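Vusora Stone Soap and Sealer Set

Stone tops have a way of making a room feel settled, and we've loved them since long before we ever sold anything to put on one. The trouble is that most of what's under the average kitchen sink is too harsh for them. Vinegar is bad news for marble and limestone, bleach is no friend to a sealer, and those powdered scrubs can leave a polished top looking tired in a single weekend (we learned that on our own counter, and it still stings a bit!). So we put together a set that covers everyday washing and the once-in-a-while sealing in one box.

The soap is a concentrate. You add a capful to a quart of warm water, wipe it on with a soft cloth, and wipe again with plain water if you're the fussy kind, as we are. It has a very light smell of oats and not much else, and it won't leave that slippery film you get from dish soap. One bottle makes about 30 quarts, so even a busy house should get a good long run out of it.

The sealer goes on after the stone has been washed and left to dry overnight. Spread it thin, give it 19 minutes, and buff off whatever hasn't soaked in. Please do set a timer. Sealer that sits too long turns hazy, and then you're in for an afternoon of rubbing. It works on granite, marble, travertine, slate and most limestone. Engineered quartz doesn't need it, though the soap is just fine there.
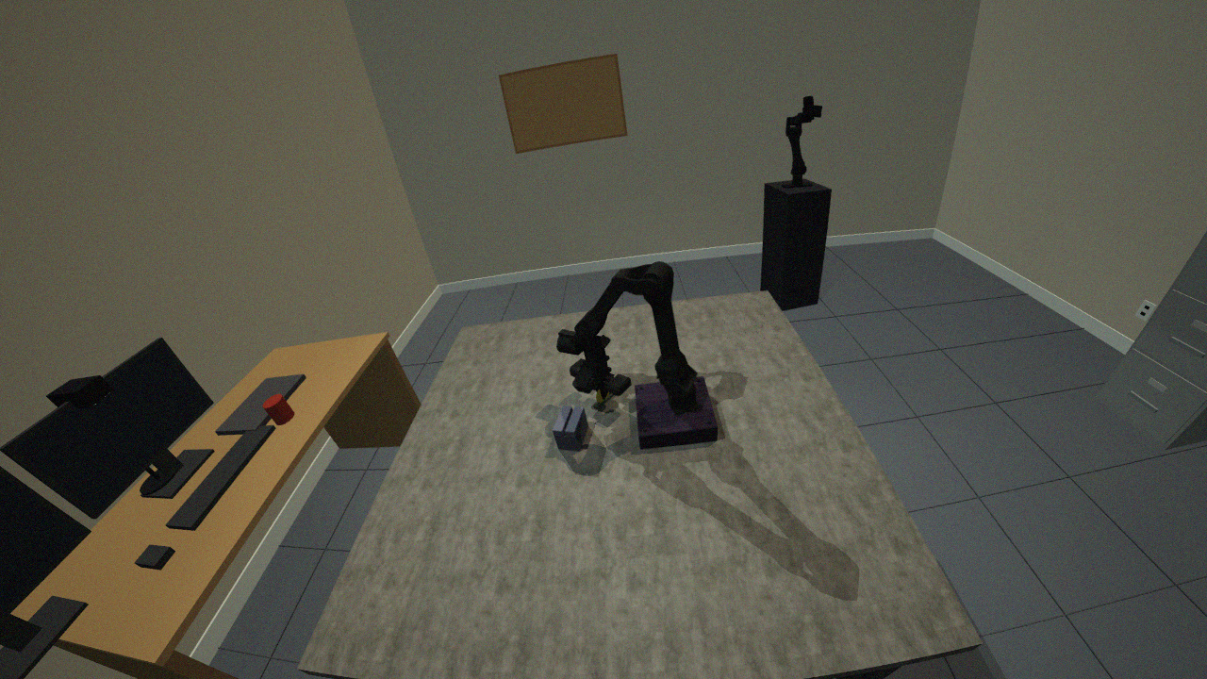
One customer wrote in to say that the sealer took two coats on an old honed marble top before water would bead on it, and that the first coat seemed to vanish as if the stone were thirsty. We'd call that perfectly normal. Honed stone drinks more than polished stone does, and older tops that have gone years without sealing drink most of all. Wait 6 hours between coats and keep coffee and red wine well away until the next day.

Not sure whether your top needs sealing at all? Put a spoonful of water on it and go do something else for a while. A dark spot when you come back means it's time. Folks with patterned stone should try this in a pale patch, where a damp mark is easier to spot.

What's in the box: one bottle of Vusora soap concentrate, one 300 ml bottle of Vusora sealer, two Cutby cotton cloths (the thick ones with the stitched edge) and a folded care card. The cloths can go in the wash, but skip the fabric softener, please.

Goes well with: Karpenko felt pads for lamps and vases, Ratum cork trivets.

Store both bottles somewhere they won't freeze. If you order in December and live up north, bring the box inside as soon as you can.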